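4. What We Learned from the Filter Logs

I should say up front that I came to this part of the study expecting it to be dull. Filter logs are the paperwork of the rooftop unit world, and most of the ones I'd handled before were half blank. The Hulville set was much better than that. Adwoa Dankwa had talked the building managers into handing over everything they kept, and between her scans and my typing we ended up with 1,272 usable entries covering 12 small commercial buildings – shops, a dental office, two churches, a print shop and so on.

Each entry gives the unit, the month, the pressure drop across the filter and whether the filter was swapped. I threw out anything where the pressure was clearly copied from the line before it (you get a feel for this pretty fast, the handwriting gets lazy too). What was left went into Kurnel, the little log reader Bernice Nartey wrote for our earlier work on fan belts, and it handled the job fine once we fixed how it read the decimals.

The first thing I looked at was timing. All the buildings were on a calendar plan, so a filter got changed when its month came up, no matter what shape it was in. Of the swaps in the log, 486 were made while the pressure drop was still well under the maker's limit. That's a lot of good filters in the trash! The opposite problem was rarer but it cost more. The print shop's units hit their limit weeks ahead of schedule every spring, and in April the supply fan on the older one was moving so little air that the front office called in a cooling complaint. The refrigerant charge was fine. The coil was fine. The filter was packed solid with paper dust and pollen.
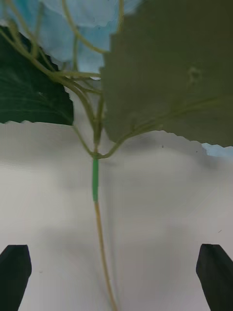
Figure 4. Artificial flowering plant with pale blue blossoms and green leaves, between two black gripper fingers.

Could a building drop the calendar and go only by pressure?
Going only by pressure works if someone really reads the gauge, and in our logs the readings got patchy in the busy months, so we'd keep a longest allowed interval as a backstop.

That backstop is what we tested next. We took the same log entries and replayed them under a mixed rule: change the filter when the pressure drop reaches the limit, or at twice the old calendar interval, whichever comes first. I had wanted to try three or four versions of the rule, but Bernice pointed out that with gaps in the readings we'd mostly be comparing guesses, and she was right, so we stuck with the one.

Under the mixed rule the dental office and both churches would have used far fewer filters. The churches sit empty for much of the week and their fans cycle off, so this wasn't a shock. The print shop would have used more, bunched up in spring and early summer. Agbenyega, the service company that looks after most of these units, told us the bunching worried them more than the total, as their crews are already stretched when the first warm spell hits. We don't have a neat fix for that. Keeping spare filters on site would help a bit, and the print shop had a closet for it.

One caution on the gauges. Seven of the units had a Plallus dial gauge and the rest had plain ports where the technician hooks up a handheld meter. The dial readings ran a touch low next to the handheld ones whenever we had both for the same visit. I left them uncorrected, which makes our early-swap count slightly too generous for those seven. Section 5 goes into the fan energy side, where the same offset matters more.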